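Lindedholm, kurz vor sechs am Morgen. Nebel überm Kanal, in der Backstube brennt seit Stunden Licht. Roggen, Wasser, Salz. Mehr kommt bei Haberkorn nicht in den Teig, und das schmeckt man leider auch, wenn mal was schiefgeht. Am 7. Juni 2026 zum Beispiel: zu warme Nacht, Teig übergangen, Krume wie nasser Karton. Verkauft wurde trotzdem, zum halben Preis. Um neun war alles weg.

Sauerteig also. Schon wieder, werden manche stöhnen. Aber in der Gegend um den Skesier, diesem flachen Höhenzug mit viel Wind und wenig Bäumen, ist das kein Trend, war nie einer. Man hat hier halt Roggen. Weizen mag den Boden nicht.

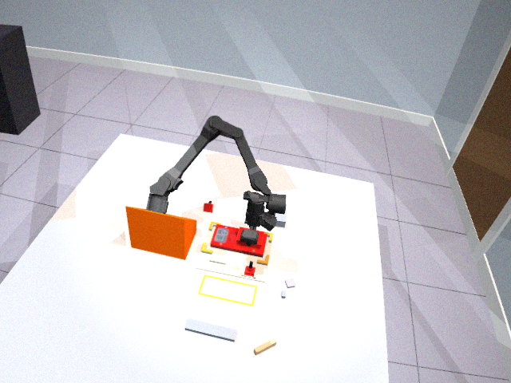 Wie lange muss so ein Teig eigentlich stehen? 22 Stunden vom Ansetzen bis in den Ofen, im Winter gern länger, im Hochsommer passt man besser höllisch auf.

Dazwischen: wenig Arbeit, viel Gucken. Riecht er nach Apfel, gut. Riecht er nach Nagellack, füttern. Der Haberkorn-Teig wird dreistufig geführt, die letzte Stufe drei Stunden, warm, zugedeckt mit einem Leinentuch. Plastik geht auch, klar. Macht aber keiner gern.

## Das Brot, das alle meinen

Grokska heißt es. Flach, dunkel, mit Riss in der Mitte, dazu Kümmel, grob gestoßen. Früher Vorratsbrot, im November gebacken und auf Stangen gehängt, bis es knochenhart war. Eingeweicht in Buttermilch dann doch essbar. Heute wird Grokska frisch verlangt, 300 Laibe am Tag, wenn Markt ist. 45 Minuten Backzeit, fallende Hitze, der Boden muss hohl klingen.

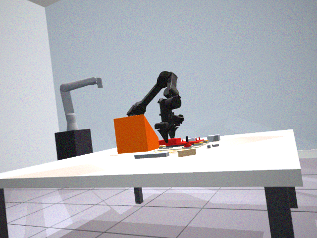
Und dann liegen lassen! Wer warm anschneidet, hat Kleister am Messer. Am zweiten Tag ist es am besten, am vierten immer noch ordentlich, danach Toaster. Oder Suppe: Brotreste, Zwiebel, Brühe, ein Löffel Senf, fertig. Im Wirtshaus oben am Skesier kommt noch geräucherter Fisch rein, was ehrlicherweise Geschmackssache ist.

Zuhause nachbacken? Geht. Gusstopf, volle Pulle vorheizen, Kümmel nicht mahlen sondern stossen. Anstellgut gibts bei Haberkorn an der Ladentheke, Schraubglas bitte selber mitbringen. Montags zu.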